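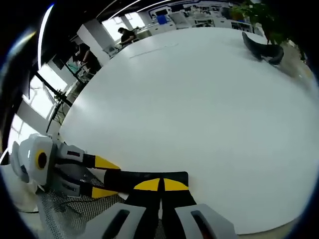 Contreras, in a comment left on the last edition of this guide, wrote that more examples had never once cured a bad grip, and that the chapter on recording ought to say so. It now does.

4. Recording examples with the Zamum hand-held grippers

Zurel's sales sheet promises a working skill from 216 examples. Treat that as a hope. At the Gondberg site we kept 400 and the result still missed on Friday what it had managed the day before.

4.1 Clear the working area of anything the task does not call for. A round table is fine.

4.2 Set both grippers down and start a new session. Wait for the 2 ready tones.

4.3 Pick up one gripper, or both if the task needs two hands. Open and close the fingers fully before the first example.

4.4 Do the task once, at the pace you would like copied. Put the object back somewhere else and repeat.

4.5 Stop after 18 examples and play them back. All of them, at normal speed.

4.6 Delete any example in which you fumbled, paused to think or talked to someone with your hand still moving.

Note: The quality score shown after each example measures how smooth the movement was. It has no idea whether you picked anything up. A smooth miss scores very well.

Note: People walking about in the background do no harm, according to Zurel. We have seen no test of this — keep them out of the way of the gripper at least.

Caution: Keep your own fingers clear of the tips when closing.

Caution: Do not mix sessions from different users until each has been tried alone. See 6.2 for splitting a mixed set.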